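Tijani (software)

Tijani es un entorno de control y planificación para estaciones de manipulación con dos brazos robóticos. Agrupa en un solo paquete el planificador de trayectorias, la percepción por cámara, el control de las pinzas y las herramientas de registro y reproducción de ejecuciones. Se distribuye con el código fuente y se utiliza sobre todo en laboratorios universitarios y talleres de prototipos.

Historia

El proyecto comenzó como una reescritura de Jever, un planificador anterior para un solo brazo desarrollado por Theophilus Akolgo y Shirley McIntyre. Jever calculaba cada trayectoria completa antes de iniciar el movimiento y no contemplaba la presencia de otro brazo en el mismo volumen. Akolgo propuso conservar el formato de los archivos de tarea y sustituir el resto. La primera versión pública de Tijani apareció en agosto; la versión 2, que introdujo el árbitro de espacio compartido, se publicó el 20 de febrero de 2025.

Arquitectura

El sistema se divide en procesos independientes que se comunican por mensajes. Cada brazo dispone de su propio controlador de articulaciones, y un proceso superior, el árbitro, reserva regiones del espacio de trabajo y las concede por turnos. Cuando los dos brazos solicitan la misma región, tiene prioridad el que sujeta un objeto. El otro mantiene la posición o recibe una trayectoria alternativa.

La percepción combina la vista general de una cámara fija con la de las cámaras de muñeca. La primera sirve para localizar los objetos sobre la mesa y la segunda para corregir la aproximación final de la pinza. El módulo de calibración, escrito por Josphat Urio, relaciona ambas vistas con el sistema de coordenadas de cada base.

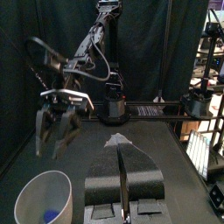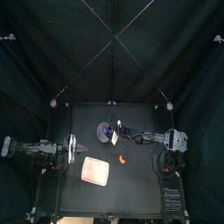
Departamento de Robótica y Automatización · Grupo de Software de Manipulación

Planificación

Una tarea se describe como una secuencia de metas parciales: aproximar, cerrar, levantar, trasladar, inclinar, soltar. El planificador convierte cada meta en una trayectoria y la revisa durante la ejecución con los datos de la cámara de muñeca. Los recipientes abiertos, como cuencos y vasos, reciben un tratamiento particular: el usuario puede fijar una inclinación máxima mientras dura el traslado, y el planificador descarta las soluciones que la superan aunque sean más cortas.

El estado de la pinza se deduce de la apertura medida y de la corriente del motor. Si ambas señales se contradicen, la tarea pasa a pausa y queda a la espera de confirmación. El tiempo de espera predeterminado es de 5 segundos.

Herramientas

El visor Wodix, incluido desde la versión 2, muestra en una misma línea temporal las imágenes, las posiciones articulares y las decisiones del árbitro. Permite repetir en simulación un tramo grabado con parámetros distintos. Su autora principal es Darlene Paquette. El conjunto de pruebas de regresión consta de 422 casos, que se ejecutan antes de cada publicación, y el archivo de grabaciones de referencia, alojado en Murkimstead, reúne aproximadamente 2.000 ejecuciones.

Limitaciones

El árbitro trabaja con regiones de forma rectangular, por lo que reserva más espacio del necesario cuando un brazo se encuentra extendido en diagonal. Los cables exteriores no forman parte del modelo de colisión y deben representarse mediante un margen fijo alrededor de la muñeca. Tampoco se admite el traspaso directo de un objeto de una pinza a otra sin apoyarlo antes en la mesa. Bjarke Baldursdóttir mantiene una rama experimental con esa función, todavía sin integrar en la distribución principal.

Véase también

Planificación de movimiento
Calibración mano-ojo
Manipulación bimanual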